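12/18/24

Gripper comparison, continued. The Udero fingers went on the right arm this morning, and I set the speed limit to 200 on both controllers before touching anything else. 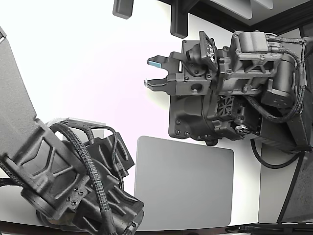

Tarigan emailed that parallel fingers always lose grip on thin liners and I should try suction first. Noted. Suction can wait until April.

Moved on to the tape fixture after lunch.

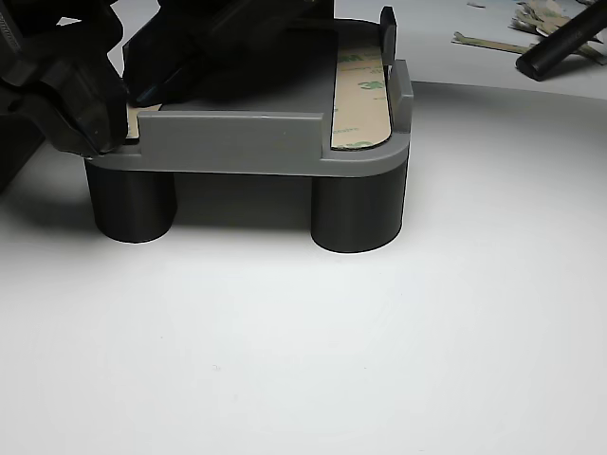 Force stayed at 79 for all the Udero runs. The Sellby set gets the same number tomorrow.

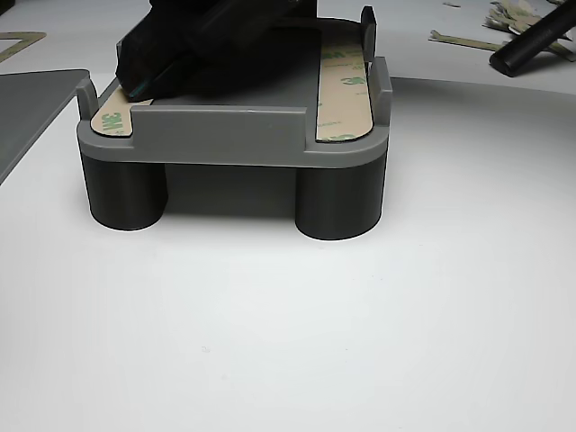

Gripper over the left strip, liners still on.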